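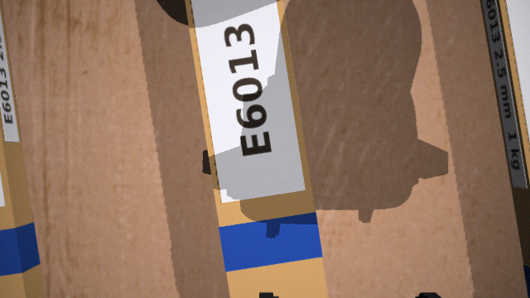
Girngate Public Art Group
Minutes of the meeting held in July, 7.15 pm, Allstead Road Library, upstairs room

Present: nine members, plus one person from Nigam Signs for item 4.
Apologies: two received.

1. Minutes of the last meeting
Agreed, with one change. Under item 5 the underpass should have been described as belonging to the county, not the town council. The chair signed the corrected copy.

2. Matters arising
The missing plaque for the bus station mosaic has been found in the library store. The screws have gone and new ones will be bought.
The town council has still not replied about the cost of clearing ivy from the wall behind the swimming baths. The secretary will write again.

3. Sculpture trail: public choice
Forms were left at the library, the market office and the health centre, and people could also choose online. We received 196 completed forms. Of these, 41 had no postcode and under the rules we agreed in spring they can't be counted. Two members felt this was too strict. It was put to a vote and the rule stands.
The heron was the clear first choice for the canal basin. The mill workers came second and will be offered to the school as a drawing only, as there is no money for a second piece this year.
The result will go on the noticeboard and the website once the artist has been told. Members were asked not to mention it before then.

4. Trail signs
Nigam Signs brought two sample panels, one flat and one angled. Members preferred the angled one for wheelchair users, but thought the lettering too pale. A darker version will be sent before the next meeting. The price given last time still holds if we order by the end of September.
It was asked whether the map could show the public toilets. It can – the firm will need a marked-up copy from us.

5. Canal basin site
Gralteck have looked at the ground and are content with a concrete base set back from the towpath. They want the old bench moved first. The bench has a memorial plate on it, so the family must be asked. The vice chair will try to trace them through the parish magazine.
Lighting was discussed at some length. Several members wanted a lamp on the heron, others thought it would annoy the boats. No decision. To come back when we have a price.

6. Money
The grant has been paid in. The invoice for printing the forms was passed for payment. The insurance renewal has gone up and the secretary will get a second quote.

7. Any other business
A resident has written to complain about the colour of the railings at the Allstead end of the trail. These are not ours and the letter will be passed on.
The key to the display case is to be kept at the library desk from now on.
Offers of help are wanted for the September open day, mainly for the afternoon.

8. Next meeting
September, same room, 7.15 pm. Items for the agenda to the secretary a week before, please.

The meeting closed at 8.50 pm.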